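October, afternoon. Hide glue trials, batch 11

Pot held at 60 degrees. Two parts water to one part Multunent pearl glue by weight, soaked overnight. Open time was short with the door propped, so Gavin N. shut it and we warmed the stock first.

Joint 105: clean break in the glue line, starved. Joint 106: wood failure along the tenon cheek – keep this mix. Yaroslav thinks the shoulders on 105 were clamped too hard. I agree.
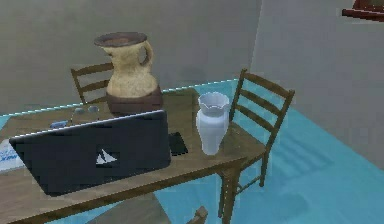 Render, table and ladder-back chair. Grey walls, blue floor.

Kornora clamps are slipping again, pads need replacing. Drenduveck order still short by 2 tins of paste wax.

Next: repeat 105 at lower clamp pressure, same stock, same soak. Leave both samples on the rack until Yaroslav has measured the shoulders.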